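Home | Features | Interviews | Workshop Notes | Back issues

Last updated: April

Sticking with it: a morning among the tape

Costel Softić has a system for electrical tape, and he would like it known that the system predates the tape problem. "People think I got organised because I had too many rolls," he says, moving a mug so I can put my notebook down. "I got too many rolls because I was organised. Once you've got a place for yellow you start noticing when you're low on yellow."

He runs Jinell, a small repair and wiring shop, with Zbigniew Żak, who has been there longer and owns less tape. The stock book, which Softić lets me hold but not turn the pages of, puts the present total at 274 rolls in 22 colours. He disputes the second figure himself. Several of those colours, he admits, are the same colour bought from different people.

The business of the morning is sorting. Twice a year everything comes off the shelves and gets looked at on a bit of cloth, and whatever has gone gummy, or has picked up a fringe of fluff along the side, is thrown out. Softić chose teal for the cloth. He also has rather a lot of teal tape.

"Zbigniew said at the time that I'd lose things on it," he says. "I have lost things on it." 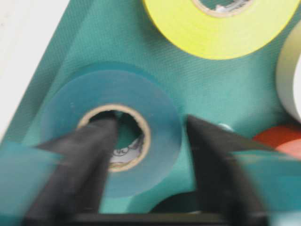
The cloth stays, though, because it has some grip to it and a roll laid flat will stop where it's put. Before the cloth they sorted on a bare worktop, and Softić still talks about a brown roll that went off the end, under the door and down four steps. He followed it. It was half price when he caught it, he says, having collected most of the stairs.

I ask what he looks at first, expecting him to say the tape. He says the middle. A cardboard core tells you how a roll has been treated. If it has gone oval, somebody has stacked something heavy on it. If it has gone soft, it has been somewhere damp, and he would like to know where. The label is generally inside the core as well, and he approves of this, up to a point.

"It's the one place nobody's thumb goes. You can use the whole roll and still read what you bought. Trouble is you have to peer down it like a pirate."

He looks for the UL mark in its little circle, and says he has spent more of his life than he'd care to add up squinting for it under a lamp. Rolls with no label at all go to Żak, who uses them for parcels.

Żak arrives at this point, eats a biscuit standing up, and offers his own view of the matter. "Black," he says. "One colour. Black tape, black cable, black box. Nobody ever rang up to complain that it was black."

This is an old argument, and both men seem fond of it. Softić's case is that colour saves time. Yellow goes on anything you might trip over. Teal is for work that's finished and mustn't be undone by someone with good intentions. Żak's case is that he has never once remembered what teal means, and that on the Baluyot job he undid 92 joints' worth of it in an afternoon before anyone came to find him.

"I put a chart up after that," says Softić.

"I taped over the chart," says Żak. "By accident. I needed somewhere to stick the end."
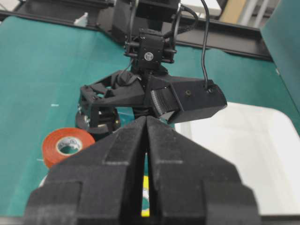
So how should an ordinary person keep a few rolls at home?

Flat, in a drawer, away from the boiler and out of the sun, with the loose end folded under so you can find it again. Softić is firm on the fold. He makes a tab as wide as a fingernail and regards anyone who doesn't as a kind of vandal. He is against hanging rolls on a nail, which pulls the core out of shape, and against the jam jar method, which he says he has seen and would not describe in front of a customer.

He is less strict about brands. For years they bought from Diraline, who had a good red and then stopped having it. Now most of it comes from Flirix by the box, and the last invoice, pinned by the kettle, is for 1,352 metres. Żak reads this out to me in the voice of a man reading a gas bill.

By eleven the yellows have been passed as fit, all but one, and the greens are waiting. There is some disagreement about whether a certain roll is a green at all. Softić takes it to the window. Żak says it's teal. Softić says it can't be, he's done the teals, and goes back to check the cloth.

Contact the editors | Copyright Workshop Notes, all rights reserved | Back to top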